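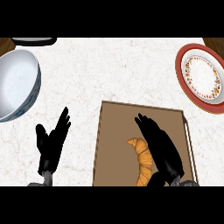
Robot demonstration

Robot demonstration is the practice of showing a robot how to perform a task by having a person carry it out through the robot, or on the robot's behalf, while the motion is recorded. The recordings, called demonstrations or episodes, are later used to compute a control program, or policy, that attempts the task without the person. The practice belongs to the wider field of imitation learning and is also known as programming by demonstration or learning from demonstration.

It is used mainly for tasks that are hard to write down as a fixed sequence of positions, such as handling food, folding cloth, or clearing a table.

Contents
1 Terminology
2 Methods
2.1 Hand guiding
2.2 Remote control
2.3 Demonstration without a robot
3 Simulated demonstration
4 Recording
5 Two-handed tasks
6 Example: the Tremby kitchen set
7 Quality of demonstrations
8 Limitations
9 See also

Terminology

The person giving the demonstration is called the demonstrator, operator, or teacher. An episode is a single attempt at the task, from a defined starting arrangement to a defined end. A task is usually given as a short written instruction, for example "put the croissant on the plate," and many episodes are recorded under the same instruction with the objects moved between attempts.

The end effector is whatever is mounted at the end of the robot's arm. It may be a simple two-finger gripper, a suction cup, or a hand with several jointed fingers. In technical writing "gripper" is often used loosely for all of these, including hands.

Methods

Hand guiding

In hand guiding, also called kinesthetic teaching, the demonstrator takes hold of the arm itself and moves it through the task. The motors are set to a mode in which they cancel the weight of the arm but offer little other resistance. Joint angles are read from the arm's own sensors, so no conversion between human and robot motion is required.

The method is simple and gives motions the robot can reproduce, at least at low speed. Its main weakness is that the demonstrator's body is often within view of the cameras, and images recorded this way do not match what the robot will see when it works alone. Guiding two arms at once is awkward for one person, and guiding the separate fingers of a robotic hand is close to impossible. A common remedy is to record the path by hand and then replay it with the demonstrator standing clear, taking the camera images during the replay.

Remote control

In remote control, or teleoperation, the demonstrator works an input device and the robot follows. Common input devices are:

Leader arms. A smaller or lighter copy of the robot's arm is moved by hand, and the working arm copies its joint angles.
Handheld controllers. The position and tilt of a tracked controller set the position and tilt of the end effector. Triggers open and close the gripper.
Gloves and hand tracking. Finger positions are measured by sensors in a glove or estimated from camera images, then mapped onto a robotic hand.
Three-dimensional mice and keyboards. These are cheap and precise but slow, and are mostly used for short tasks with one arm.

Mapping from a human hand to a robotic one is called retargeting. The two rarely share the same finger lengths or joint limits, so the software must choose what to preserve. One approach matches joint angles, which keeps the general shape of the hand. Another matches the distances between fingertips, which makes pinching more reliable but may bend the fingers in ways the demonstrator did not intend.

Demonstration without a robot

A third group of methods records a person doing the task directly, with bare hands or with a handheld tool shaped like the robot's end effector. Collection is fast, but forces and reach limits are not those of the robot, and some of the recorded motions cannot be carried out by it at all.

Simulated demonstration

Demonstrations may also be given in a physics simulation. The demonstrator uses the same input devices as for a real robot and watches a rendered view on a screen or headset. Objects can be returned to their starting places at once, breakages cost nothing, and the exact position of every object is known at each time step.

Simulation also allows one episode to be turned into many. The recorded motion is divided into segments, each tied to an object, and the segments are shifted to suit new object positions. The adjusted motion is then run in the simulator, and only runs that meet the success test are kept. Surfaces, lighting, and tableware can be swapped in the same step -- a marble countertop for a wooden one, or a patterned bowl for a plain one -- so that the policy depends less on any one appearance.

The chief drawback is contact. Soft, crumbling, or sticky items are costly to model, and most simulators treat bread and pastry as rigid bodies. A grasp that holds in simulation may crush or drop the real item.

Recording

An episode normally contains camera images, joint positions, the commands sent to the robot, and the written instruction. Force or touch readings are added where the hardware provides them. All streams carry time stamps, and they are aligned before training. Small errors in alignment matter, as the policy then learns to react to an image that is slightly too old or too new.

The distinction between command and position is important in contact tasks. When fingers close on an object, the commanded position lies inside the object while the measured position stops at its surface. The gap between them is what produces grip force. Policies trained only on measured positions tend to touch objects without holding them.

Two-handed tasks

Tasks for two arms raise extra questions of timing. The arms may act in turn, act together on one object, or hold and work, with one arm steadying an object while the other acts on it. Demonstrators tend to leave the idle hand wherever it last stopped, and this adds variation that has nothing to do with the task. Some collection guides therefore name a rest position for the hand not in use.

Handing an object from one hand to the other is a common benchmark, as both hands must hold the object briefly and the first must release at the right moment.

Example: the Tremby kitchen set

Tremby is a collection of simulated kitchen episodes prepared by Mal-soon Seo and Seo-ah Yeo at Ilteo, with input devices supplied by Zoltden. It is limited to two-armed robots with jointed hands and to tasks involving food and tableware on a counter. The first release contained 744 episodes given directly by demonstrators. A second release in October raised the total to 1032.

Each demonstrator completed 17 practice episodes before any were kept. Practice episodes were stored separately and later used to train a filter that marks hesitant motion. The documentation gives the typical length of a kept episode as about 3 minutes for tasks in which several objects are moved. Failed attempts are included and labeled as such, with the labels assigned by the success test in the simulator and checked by eye.

Quality of demonstrations

The number of episodes is a weak guide to the value of a set. Pauses are a frequent fault: a policy that has seen many still frames may stop at the same point and never resume. Large differences in strategy between demonstrators are another. If one person lifts a pastry from above and another slides the fingers beneath it, a simple policy may average the two and do neither.

Corrections are generally considered useful. An episode in which the demonstrator misses a grasp, backs away, and tries again shows the policy how to recover from states that clean episodes never reach. A related procedure lets a partly trained policy run until it errs, at which point the demonstrator takes over; the takeover segments are then added to the training data.

Limitations

A policy trained on demonstrations is seldom reliable far outside the conditions recorded. Small errors carry the robot into unfamiliar arrangements, where further errors are more likely, an effect known as compounding error. Predicting short sequences of actions in place of single steps reduces it but does not remove it.

Remote control is also tiring. Most systems return little or no sense of touch, and the demonstrator must judge contact by sight, often with the fingers of the robotic hand blocking the view of the object.

See also

Imitation learning
Teleoperation
Motion retargeting
Heo (episode replay software)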